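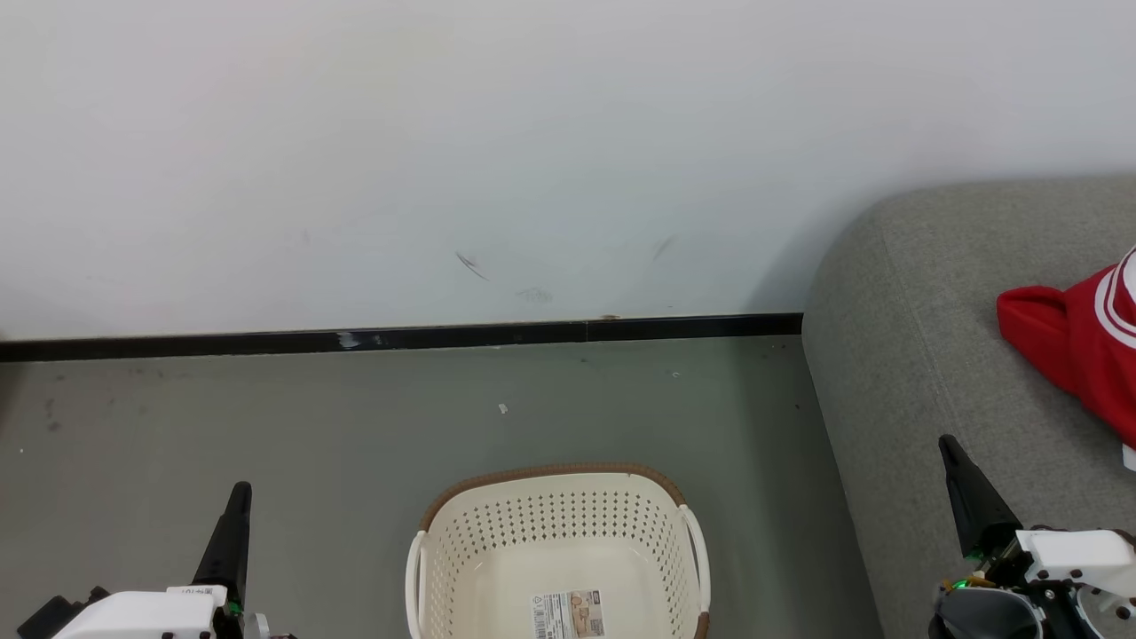 # Laundry task, Lirnau room: working practice

The Mukana rules for two-gripper work in furnished rooms apply to this page. The laundry task uses a rigid basket on the floor, a sofa, and at least one garment. The captions give the rule that applies to each part of the setup, by section number. Where the Lirnau room differs from the general rules, the local rule is given and takes priority.

## Basket and floor

**3.1 Basket.** Cream plastic, perforated sides, brown woven-texture rim, white handles left and right. Any replacement must be rigid, must have two handles, and must hold its shape when lifted by one handle. Collapsible fabric baskets are covered by a separate procedure and may not be substituted during a session.

**3.2 Labels.** A product label with a barcode sits on the inside of the basket, low at the front. Labels may stay on if they are flat and fully stuck down. Lifted corners are to be pressed flat or the label removed before the next session. Record a removal in the room log, as it changes the appearance of the object.

**3.3 Start state.** The basket starts empty unless the task sheet says otherwise. Check the inside by eye before the arms are enabled. Small items such as socks and tags collect at the bottom and are easily missed from the operator's position.

**3.4 Clearance.** Keep 300 mm between the basket and the nearest wall at the start of a session, measured from the rim. The sofa side is exempt, as the task needs a short transfer distance. If the basket moves during work, it is returned to the start position only after a normal stop.

**3.5 Floor condition.** Scuffs and spots on the gray-green floor are accepted. Loose material is treated differently. Scraps of paper, thread, and packaging are cleared from the travel area at room check, and anything found later is noted and picked up at the next stop. There is a small white scrap on the floor behind the basket, between it and the wall, and it falls under this section.

**3.6 Floor marks.** Do not tape the basket position on the floor in this room. Use the measured offset on the task sheet.

## Sofa and garments

**4.1 Sofa.** Light gray fabric with a rounded armrest. Upholstered furniture counts as a soft boundary. Brief contact by a finger is allowed at reduced speed. Pressing into the seat or the armrest is not allowed, and neither is using the sofa to stop or steady an arm.

**4.2 Garment placement.** Red fabric with white stripes, draped and partly bunched. Bunched placement is the default for pick tasks. Garments are dropped by hand from seat height and left as they fall. They are not arranged afterward to make a grasp easier.

**4.3 Contrast.** Use at least one garment that differs clearly in color from both the furniture and the basket. Red on light gray meets this. White or cream items are allowed only in addition to a contrasting one.

**4.4 Excluded items.** No drawstrings, open hooks, exposed underwire, or loose metal buckles. Zippers must be closed. Garments with long fringe are excluded from any task in which the grippers open and close more than once per pick. Brunet garment sets arrive already checked against this list, but the check is repeated on site after each wash.

**4.5 Snagging.** If fabric catches on a bracket or a screw head, stop. Do not open or close the fingers to shake it free. Disable the arm first and clear the fabric by hand, working from the fixed side toward the fingertip.

## Grippers

**5.1 Fingers.** Black fingers, one visible on each side. Inspect tips and edges for nicks before the first pick of the day. A nick that can be felt through a thin cotton cloth requires replacement. Plulach covers may be fitted for knitwear and are recorded as a separate gripper configuration.

**5.2 Bracket plates.** The right gripper has white plates bolted with dark screws. Check the bolted plates at room check with the correct driver. Finger tightness is not an acceptable test. Any screw found loose is removed, inspected, and refitted, and the session starts again from the checklist.

**5.3 Indicator lights.** A small green light can be seen on both grippers. An indicator light does not replace the state shown on the operator panel. No person reaches into the work area on the basis of a light alone. If the light and the panel disagree, the panel state is logged and the arms are disabled.

**5.4 Hold positions.** Between picks, both grippers are held low and to the sides, outside the basket opening. They must not be held over the basket while a person is loading or unloading it.

## Room

**6.1 Walls.** The white wall carries faint scuffs and a dark diagonal streak. Existing marks are recorded once, at room acceptance. A new mark is entered in the log before the next session begins, with height above the floor and the arm in use. Walls are not to be repainted within a task series.

**6.2 Baseboard.** Black, with a small white chip toward the left. Treated as a hard boundary. Contact of any kind ends the pick and is logged as a contact event, including contact made by the basket when pushed.

**6.3 Persons.** During powered work, the area is limited to the operator and one observer. The observer holds the stop control and has no other duty.

**6.4 Session length.** The operator changes after four complete runs or on request. A handover takes place with the arms disabled. The incoming operator repeats 3.3 and 5.3 before enabling.

**6.5 End of session.** Arms are parked, then disabled, then isolated at the wall. The garments go back to storage and the basket is left empty. Log entries are closed before anyone leaves the room, and entries made the next day are marked as late.

## Revision notes

- 3.4 previously measured clearance from the base of the basket. It is now measured from the rim.
- 4.4 now includes closed zippers. Items in use at Lirnau before May have been rechecked.
- 5.2 applies to both grippers, including the one without recent service.
- 6.2 was moved out of the general wall section.
- The Plulach cover procedure is still in draft. Until it is issued, covers are fitted at the Mukana workshop only.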